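Findilell gripper comparison

The Findilell gripper comparison is an informal bench test of two-fingered grippers for paired tabletop robot arms. It was devised by Peninah Langat, who wanted to choose between parts from Gritby and Matex and found that both catalogs described their product as "gentle yet firm," a phrase also popular with mattress sellers. The results appeared on Sunday, June 22, 2025, and have been argued over ever since by a small number of people with strong views on rubber.

Background

Gripper makers usually publish a maximum payload and a closing force. Neither figure says much about picking up a sock. Langat's test leaves out heavy objects and relies on things found in a desk drawer or a toy box, on the theory that anyone who can lift a brick may still be defeated by a pencil.

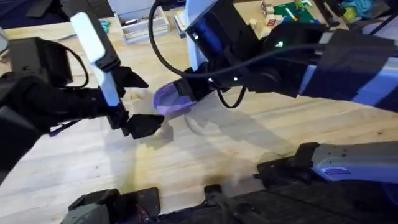
Two arms at work over the bench, the right one holding a translucent purple scoop.

Method

Each gripper is given 60 attempts per object. An attempt counts as a success if the object leaves the table and stays off it for 2 seconds. Dragging does not count, nor does flinging, although the first draft of the rules was silent on flinging and had to be amended.

All attempts are made by a human operator driving the arms through a Wu controller. Langat argued that a person adapts to a bad gripper faster than software does, so any difference that survives must be a real one. Critics replied that a person also gets bored faster than software does.

The objects fall into two groups. Rigid items include rods, pencils and blocks. 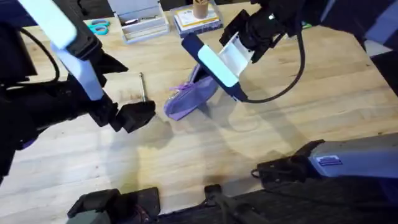 Soft items are cloths and pouches, and they caused most of the trouble. A rod can be approached from a known direction and will usually be where it was left. Cloth has no such manners. It folds under the fingertip, changes shape between attempts, and gives a camera very little to go on. The rules require it to be dropped afresh before each attempt, with no smoothing out, a provision the operators are said to have resented.

Results

On rigid objects the two products were nearly impossible to tell apart, which pleased neither supplier. On soft objects the Gritby fingers succeeded in 70 percent of attempts. The Matex fingers did slightly worse on cloth and slightly better on pouches, and the report spends several pages declining to say which of these matters more.

Changing the camera angle had a larger effect than changing the gripper. Operators who could see the fingertips from the side missed less often with either product. This finding was placed in an appendix, the comparison having been paid for out of a budget line marked "grippers."

Reception 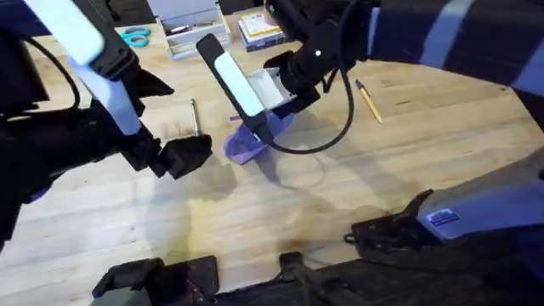
Nosipho Nel objected that the test rewards patience more than hardware, and that an operator who has spent all morning pinching cloth is no longer the same instrument who sat down after breakfast. Her proposed remedy was to shuffle the order of objects and grippers. Langat accepted the point and published a revised schedule in November, 128 lines long and by general agreement harder to follow than the arms.

A second dispute concerns pouches. The original rules did not say whether a pouch should be open or closed, empty or full. An open one offers an edge to pinch, but its contents shift the weight as it rises. The revised rules allow either, provided the operator writes down which.
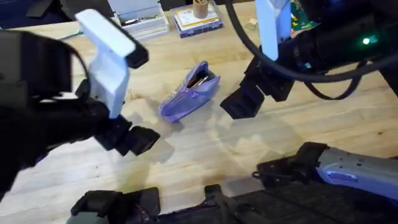 A small zippered pouch, unzipped, between two open grippers.

Later use

The object list has been borrowed more often than the scoring. Several labs keep the pouch and the pencil and leave out the cloth, then report higher success rates. Langat's notes call this version "the short program" and do not recommend it.

See also: Parallel-jaw gripper; Teleoperation; Deformable object handling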